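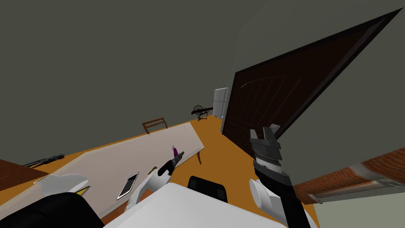 4.3 头部倾斜下的双臂规划

前文的结果均在头部相机基本水平时取得，这一条件在论文里很常见，在机器人身上则不然。Gilta的躯干一旦侧倾，头部便随之侧倾，画面中的地板成了斜坡，桌面成了滑道。人看到这种画面会自动把头歪过去，我们最初的感知模块没有这个习惯，它认真地把桌面法向估计成画面的“上方”，再认真地把手臂规划进桌子里。

图5为Robichaud仿真器渲染的一个倾斜视角：左臂末端位于桌面上方，夹爪处有一个紫色小物体；右臂夹爪张开，背后是一扇打开的深色木门。房间的陈设由资产库随机抽取，纺车与冰箱因此得以共处一室。采样器对室内设计没有意见，我们也没有给它加上这一项损失。

图5 倾斜视角下的双臂仿真场景。桌面上另有一部手机，作为干扰物参与分割。

为处理倾斜，我们在分割网络与规划器之间插入重力对齐层Gruron。该层读取躯干姿态，将点云旋转至重力坐标系，再拟合支撑平面。整个模块的核心是一次矩阵乘法，其余代码负责确认这次乘法用的是正确的时间戳。初版中姿态与深度图相差一个控制周期，静止时毫无影响，于是顺利通过了全部静止测试。Aileen Umali在一个周四的晚上把躯干动作加进测试集，该版本随即退役。

评估共使用400个随机场景，每个场景中双臂须同时给出无碰撞轨迹，侧倾角在预设范围内均匀采样。不使用对齐层时，规划器在181个场景中返回可行解；其余场景的失败主要来自桌面被误判为墙面，以及墙面被误判为桌面，两者在日志里大体势均力敌。加入对齐层后，失败集中到另一类情形：细长物体贴近桌沿，点云稀疏，分割网络倾向于把它并入桌面。对齐层对此无能为力，它只管方向，不管有没有。

双臂协调沿用Flimwood规划器的优先级方案，即先规划持物臂，再将其扫掠体积作为另一臂的障碍。该方案偏保守，空闲臂常被挤到画面一侧等待。Brittany MacPherson试过让两臂联合优化，单次求解最长可达8秒，轨迹确实更短，只是省下的路程抵不过等它想清楚的时间。本文因此保留优先级方案，并将重规划次数上限设为2。

需要说明的是，打开的门在当前实现中仅作为静态几何处理。碰撞检测使用门板的凸包，门框与门板之间的空隙被一并填实，右臂靠近该区域时会绕出一段颇为郑重的弧线。改用凸分解可以消除这段弧线，代价是预处理时间增加，相关消融见附录B。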